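Plernon Workroom Users' Group
Minutes of the bench and storage meeting
August
Posted by the minutes secretary

Present: 6 members. Meeting opened at 15:00 in the workroom.

1. Minutes of the last meeting
Agreed without change.

2. Necktie work, main bench

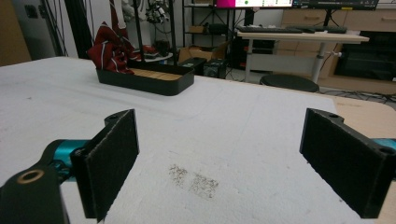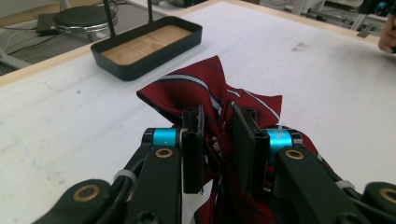
Item 2. White bench surface, black tray and red striped tie.

2.1 Marks on the white surface were discussed. Ordinary wiping to be tried first, with plain water and a soft cloth. No solvent to be used on foam. If the marks remain, the affected piece is to be turned over before any new sheet is ordered from Leckie.

2.2 It was asked whether the surface should be extended to cover the wooden strip left showing at the side. Not agreed. The strip is useful for putting down pens and tape, and the current sheet fits the bench lengthwise.

2.3 The black tray stays on the bench. Members asked that ties be laid along the tray and not left crumpled over the end of it, as creases carry over into the next fold. The wooden base is to be checked for rough spots before silk or other fine cloth is put on it.

2.4 Striped ties were preferred to plain ones for folding practice. The stripe shows at once when the wide blade has been twisted. Two further striped ties to be bought, budget line 21.

2.5 Folding order confirmed: wide blade face down, narrow blade brought across, fold in half, then half again. Knots to be undone at the end of each session.

3. Small items on the bench
Dishes and other small items to go back on the shelf at close. The shelf label has come off again. Darnico labels to be tried in place of the paper ones.

4. Floor and seating
Cables on the floor to be run along the wall where their length allows. Stools to be pushed under the bench at close. A request for a second stool was held over until the storage cupboard has been moved.

5. Storage
Cupboard key now on hook 15. Stock sheet 1006 is out of date and still lists the old Plurnutska hangers, which were given away. Sheet to be rewritten before the next meeting.

6. Any other business
The window catch was reported as stiff. Oil to be applied.

Meeting closed at 16:10.

Comments

benchuser: Item 2.1, which cloth? The blue ones shed fluff on the foam.

foldandpress: Use the yellow ones from the second drawer. Wash them separately.

tallshelf: Item 5, the spare key is still on the old hook as of this morning.

Contact the minutes secretary | Copyright Plernon Workroom Users' Group | Back to top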